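Sorting the Bathroom Shelf with Slavica Georgiev

Slavica Georgiev has packed toiletry bags for other people for seven years, and she still gets excited about toothpaste. Her small outfit, Gundance, puts together wash kits for people moving into a first apartment, and September is her busiest month. I caught her at 3 in the afternoon with coffee in one hand and a marker in the other.

"Everybody wants to talk about the towels," she said, laughing. "Towels are easy! Tubes are where you find out if you have a system."
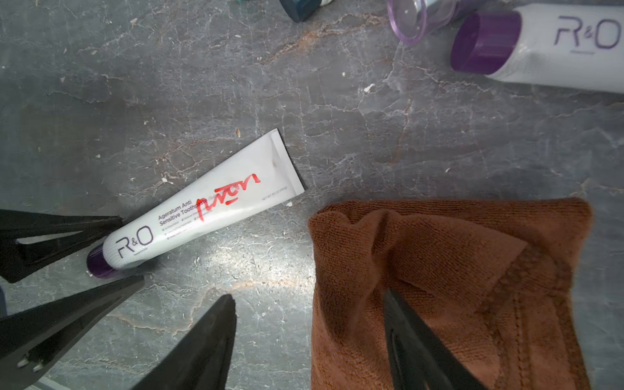
Her system starts with reading. Every tube gets picked up, turned over and checked before it goes anywhere near a bag, and Slavica loves this part. People ask for sensitive, people ask for gums, and the packaging can look so alike that you grab the wrong one when you're tired. The small R&O tube with the dark purple cap says "Sensitive Toothpaste" near the logo, and it also has big red marker strokes right across the print. "I'm a great believer in writing on things," she told me. "A fat marker, big letters, no shame. You can read it from across the room."

She learned that from Sirkka Ruotsalainen, her first boss, who labeled everything down to the spare labels. They once did 178 kits together over two very long evenings, and Slavica remembers the whole thing as a party.
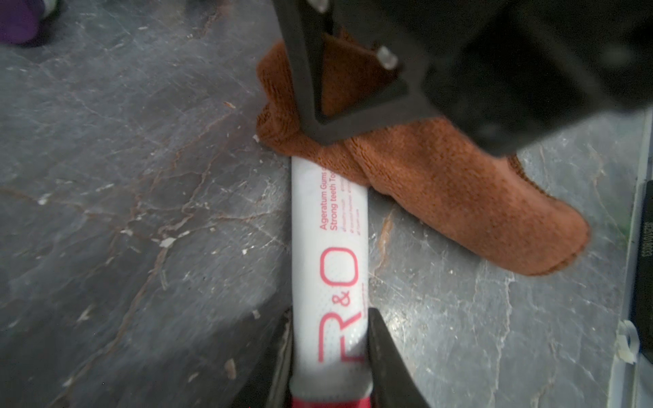 "Sirkka had me lay it all out first," she said. "I wanted to pack straight from the carton, and she said no, get it on the table, see what you have. I've done it that way ever since." Cloths get folded last. Baskets go up on the walls whenever there's a rail to hang them from, so the work surface stays free for the sorting itself (she got very animated about baskets, and I now want several). 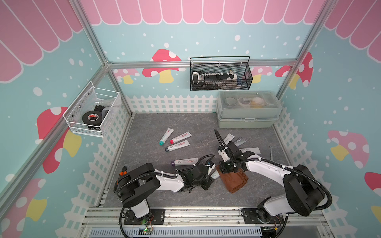 Tubes out for sorting, with the wire baskets hung on the walls.

I asked what she'd tell someone facing a messy bathroom drawer. "Tip it out! Put the same kinds together, then look at what you've got two of. And wipe the drawer while it's empty, you'll be so pleased."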